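Akutine Men's Line: progress report to Navden for August
Prepared by Aurelia Ciobanu, product lead

Status in one line: the beard balm is ready, the shave cream is nearly ready, and the charcoal scrub is still a bucket of grit with ambitions.

Spending

We are inside the budget for the period. The largest single item was jars, as it was last time and as it will be next time. Olteanu raised the price of the 8 oz amber jar in the spring and then raised it again on the lids, which we had been under the impression came with the jars. I have asked Primwood for a competing quote. They sent a very handsome catalog and no prices.

Beard balm

The formula is locked. We settled on the version with less beeswax after the firmer one had to be dug out with a spoon by two of our testers, one of whom kept the spoon. Scent is cedar and a little orange. The marketing side would like it to be called Timberline Reserve. I would like it to be called beard balm. We have agreed to print both on the label and see who complains.

The first production run came to 1,108 tins. Of those, 200 have gone to barbershops as samples, with a reply card in each. Replies are coming in slowly, and most are polite. The recurring complaint is that the tin is hard to open with balm already on your hands, and I can't argue with it. A rolled edge on the lid would fix this and is being priced. 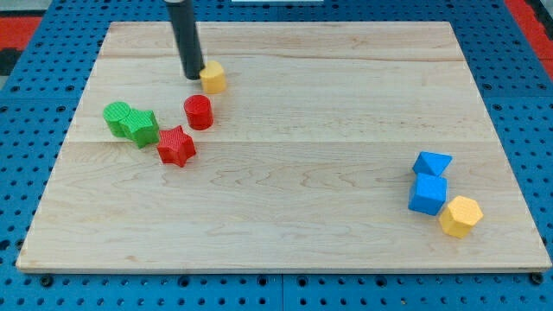
Shave cream

The cream separated in warm storage during the second stability test, so we went back to the earlier emulsifier, the one I recommended in the first place and have mentioned only a few times since. The new batch has held up for three weeks in the warm cabinet. I want to see it get through twelve before we order tubes. If it does, we can still make the holiday window, provided the tube printer answers email in October, a month in which they have historically been shy.

The "cooling" claim has been dropped from the packaging. Our testers were split between those who felt nothing and those who felt rather too much.

Charcoal scrub

Progress is limited. The scrub works well on faces and even better on sinks, towels and one bathroom rug, for which we have paid. We are trying a finer powder at a lower dose. If the next round still leaves a gray ring around the basin, my advice will be to sell a plain oatmeal scrub and let the charcoal people enjoy their charcoal.

Website and orders

The mailing list stands at 3,463 names. Open rates are decent, except for the newsletter about pore size, which did not find its audience. The online store had one bad afternoon when every product was listed as out of stock, including the ones we don't make yet. This was fixed by evening.

What we need from Navden

A decision on the rolled-edge lid, as soon as the price is in.
Approval to hold the tube order until the stability test is finished.
Someone with final say over the name of the balm, preferably before the labels are reprinted.

The next report will cover September and October together. The jar invoices are attached separately – please read them sitting down.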